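Kitchen Duty, Robot Edition

Jun 15, 2023

Finals week at Farnetent and the Dremance club is still in the lab. Pretend groceries, real deadline. The Sondico contest wants a robot that can clear a kitchen table. Sounds easy. Isn't.

The club has 2 arms to its name, a budget of $4,000 and a lot of toy fruit. Practice started in May, right after the rules came out.

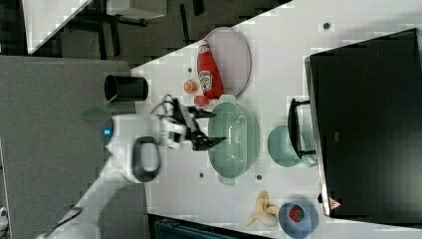

Most of the money went to parts and spare cables. The rest to pizza, probaly. Each try gets logged — 236 so far — and the log is brutal reading. Dropped it. Missed it. Dropped it again.

Bottles are the worst. Slick sides, weight all at one end.
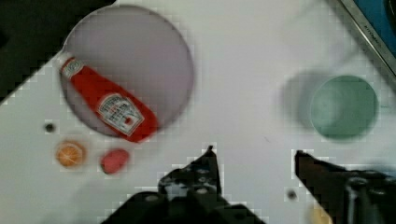 Slow it down and half those drops go away, wrote a reader from Ambaye, whose own team went out in the first round last year. Speed only matters if your still holding something at the end.

The club is split on that. Points for time are real points. But so are penalties, and a spill costs more than a slow lap.
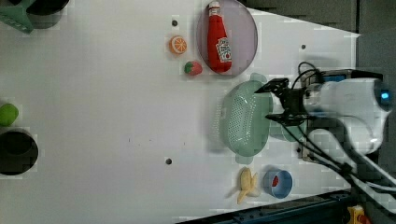 The gripper over the colander, ketchup still on its plate.

Eight teams in the final. One table each, same rules, no touching the arm once the clock starts.
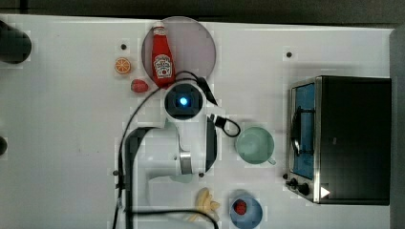
Seen from overhead: the arm below the plate, toaster oven off to the right.

Next practice is tonight. Bring snacks — and the good tape.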